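Fitting a Fountain Pen Converter to a Cartridge-Only Barrel
Posted Oct 2, 2024
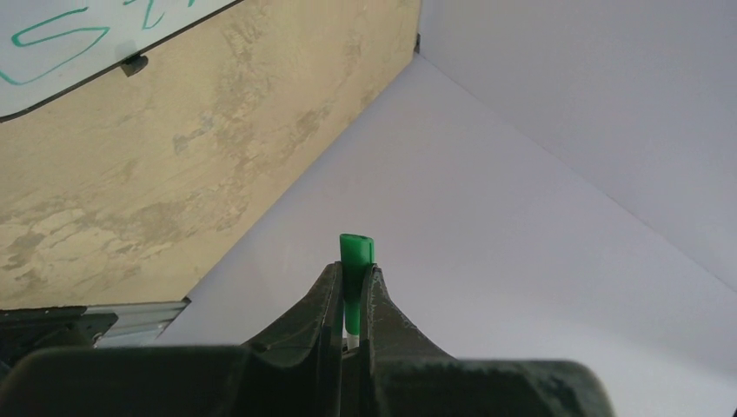 A marker with a bright green cap, held upright.

The Platov has been my desk pen since May. It takes a short proprietary cartridge, and the maker never sold a converter for it. The cartridges come in black and a washed-out blue. I write mostly in the green Gristano ink, so I had three options: refill old cartridges with a syringe, convert the pen to eyedropper filling, or find a converter from another brand that would seat on the nipple. I did the first for a month, ruled out the second, and ended up with the third.

Syringe refilling works. The drawback is wear at the mouth of the cartridge. Each time it is pulled and reseated, the plastic stretches a little, and after enough cycles it no longer grips. Mine started weeping into the section on the sixth or seventh refill. The ink collects behind the feed, and the first sign is a ring of color on the threads when the barrel comes off. A new cartridge stops it at once, which points to the seal and clears the section itself.

Eyedropper conversion was out because the barrel has a small vent hole near the end. It can be plugged with epoxy. I have done that on a cheaper pen and it held, but the change is hard to reverse, and a large ink chamber has a second problem. As the ink level drops, the air above it expands with the warmth of the hand and pushes ink through the feed. The feed on the Platov has shallow fins and very little spare capacity. It blots even with a cartridge if I carry it nib down.

That left the converter. The dimension that matters is the outside diameter of the nipple, followed by its length. I measured mine with calipers in four places and took the middle value, as the molding is slightly oval. The barrel has to clear the piston knob with the converter seated, so measure the inside depth too. A bent paper clip marked with tape is accurate enough.

I bought two candidates. The Coster converter is the shorter of the two, with a screw piston and a metal collar. The mouth went on with firm pressure and stopped short of the shoulder by the thickness of a fingernail. It did not leak standing upright overnight, but it moved when I turned the knob, and a converter that rotates on its seat will work loose. I sent it back.

The Sutter is a plain push-fit type with a softer plastic mouth. It went on all the way and stayed put when the knob was turned. The knob was too long for the barrel. I unscrewed it, took material off the end with 400-grit paper on a flat tile, and checked the fit every few strokes. The part is hollow, so there is a limit to how much can come off. I stopped as soon as the barrel closed without resistance and then polished the cut edge so that it would not shed dust.

Before filling, I flushed the section with lukewarm water and one drop of dish soap, then with clean water until it ran clear. I put a very thin film of silicone grease on the outside of the nipple, applied with a toothpick. Keep it away from the opening. Grease in the feed channel will cause skipping, and getting it out again means pulling the nib.

Flow was poor on the first fill. The ink stuck to the back of the converter by surface tension and left an air gap at the mouth. A small stainless ball dropped inside fixed that. Ilham El Fassi, who sold me the pen, suggested cutting the spring out of a dead ballpoint as an alternative. I would want to know the spring was stainless first, as some inks are acidic enough to rust plain steel.

The converter holds less than the cartridge did. On the paper I use, with a medium nib, I get 10 pages from a fill. Evaporation seems unchanged. I left the pen capped on the desk for a week and it started on the second stroke.

Two things are still open. The nipple may wear the soft mouth over time, as it did with the cartridges, although the converter stays in place during filling and should see far fewer cycles. The vent hole in the barrel is also still there, and if the converter ever fails, that is where the ink will come out. I keep the pen in a sleeve for now.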